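Tiltetti session notes, data card

Last touched in August. Maintained by Dayana Huaranga, ask her before you change column names please.

What it is

Attendance and coaching notes from the Tiltetti modified touch footy program, junior and adult squads, Sukholm grounds only. One row per player per session. 2,000 rows all up, 48 players, 10 coaches and mentors. Players are coded, no names anywhere. If you find a name, tell Dayana straight away and don't forward the file.

Files

sessions.csv - date code, squad, coach code, weather, length in minutes
players.csv - player code, age band, first season, buddy code
notes.csv - free text from coaches, tidied for spelling (mostly)
skills.csv - catch, pass, step, tag. Scored 0 to 4 by the coach on the night

How it was collected

Paper sheets on clipboards, typed up after training. Elaheh Sadeghi did the typing for the first two seasons, then coaches entered thier own. You can tell where the switch happens, the notes get a lot shorter.

Skill scores aren't comparable between coaches. Some never give a 4. Centre on coach code before you average anything.

Known problems

- Rained out sessions are in there with length 0. Drop them or your averages go funny.
- Buddy code blank for the first season, we didn't record it.
- 600 rows have no skill scores. Coach was short on helpers and just ran the game, fair enough.
- Age band is from sign-up and never updated. So a kid who joined at 11 is still "under 12" three seasons later.
- Colour of squad bib was recorded for a while, then dropped. Ignore the bib column.

Not for

Picking teams. Ranking kids. Comparing us with the Zamani club, they score on a different scale and run longer sessions.

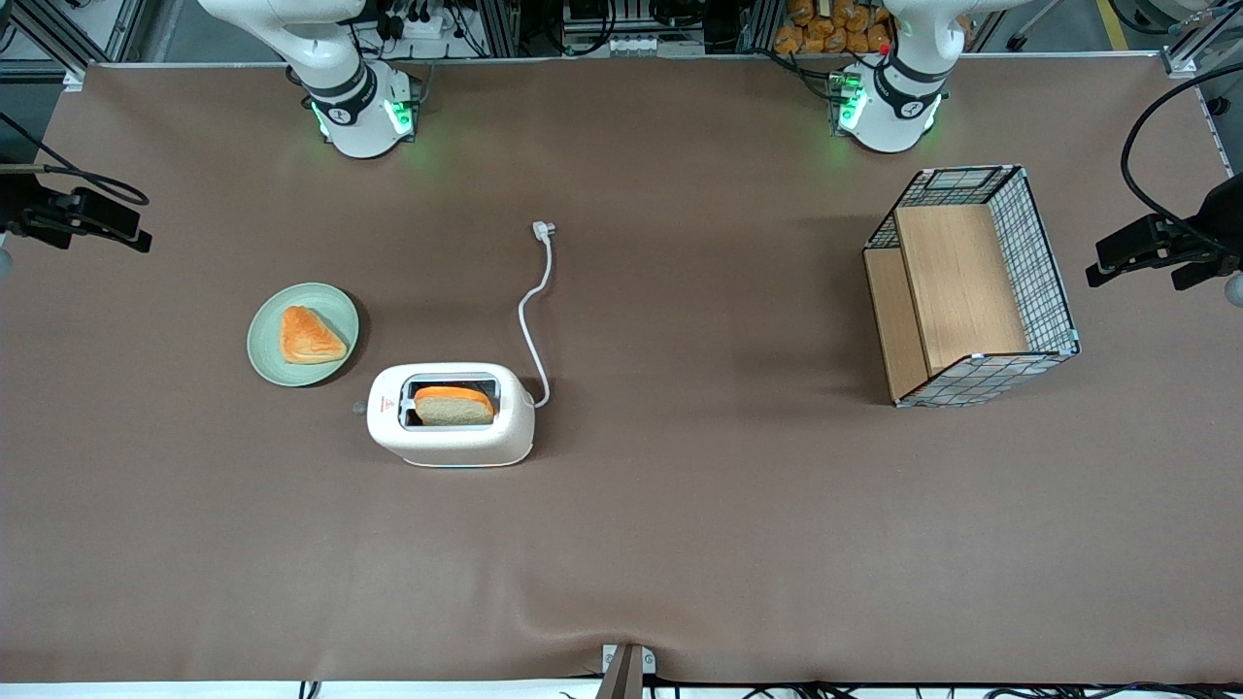

Can I use the notes for a uni assignment?

Email Dayana first with a paragraph on what you're doing. Skills and attendance are usualy fine to share, the free text needs a sign-off from the families and that takes a while.

Changes

v3 - merged the two adult squads, fixed minutes for the winter season
v2 - coach codes added
v1 - first export out of Priltico, dates were all over the shop

To do: code book for the weather column, "ok" and "fine" are probably the same thing.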